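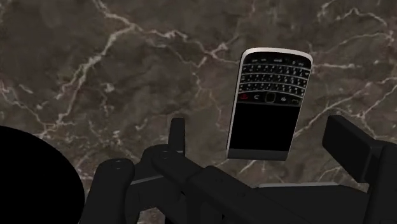

Page last changed: Apr 12, 2023

Carkby Shared Kitchen Association
Minutes of the February general meeting

Place: upper meeting room, Mustholm Hall
Present: nine member households, the secretary, and the building manager from Lloyd Property Services
Apologies: two households
Quorum was met and the meeting opened at 6:30 p.m.

1. Minutes of the previous meeting
Approved with one correction. Under item 4, "drain" should read "drain valve".

2. Phone access to the booking line
The booking line now accepts text messages as well as calls. Members with older keypad phones reported that the confirmation code was sent in a format their phones could not open. The provider, Grerenero, has changed this to a plain text message with no link. Two members tested the change before the meeting and received the code both times.
Members are asked not to leave phones on the counter during a booking. One was left overnight in February and was returned through the office.
Decision: the text service stays in place until the next annual meeting. The voice line remains open on weekday mornings.

3. Accounts
Balance at the start of the period was $2,000. Income from bookings was $547. Spending was $339, made up of the water heater inspection, two replacement tap cartridges and cleaning supplies. The closing balance is $2,208.
A member asked if the inspection fee should be met by the building owner. Lloyd replied that the lease puts annual inspection on the tenant and repairs above the agreed limit on the owner. The secretary will attach the relevant page of the lease to the next notice.
Accounts accepted.

4. Counter surfaces
Discussion of cleaning products and sealing. The present rule allows a mild detergent and a soft cloth only. Vinegar and citrus cleaners are still found under the sink – these are to be removed, as the surface supplier's care sheet excludes acids.
One household proposed resealing every six months. Another held that once a year is enough at the present level of use, which was 53 bookings in the period. It was agreed to carry out a water drop test at each end of the counter and to reseal only if the drops darken the surface within ten minutes.
Hot pans go on the trivets. The notice on this point will be reprinted in larger type.
Action: building manager to carry out the drop test and report in writing.
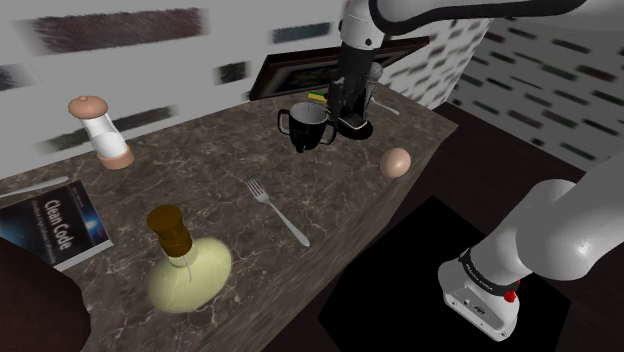 5. Storage and labels
Dry goods left without a name and date will be cleared at the end of each month. The lower shelf of the tall cabinet is set aside for shared items – oil, salt, flour and foil.
A request for a second refrigerator was not carried. The circuit on that wall is already at its rated load, and a new circuit would need the owner's consent.

6. Any other business
The extractor filter is due for washing. The Mustholm Hall side door will be locked at 10 p.m. instead of 10:30 p.m.; late bookings should use the front entrance.

7. Next meeting
To be set by notice on the board and by text message. Items for the agenda should reach the secretary seven days in advance.

Meeting closed at 7:50 p.m.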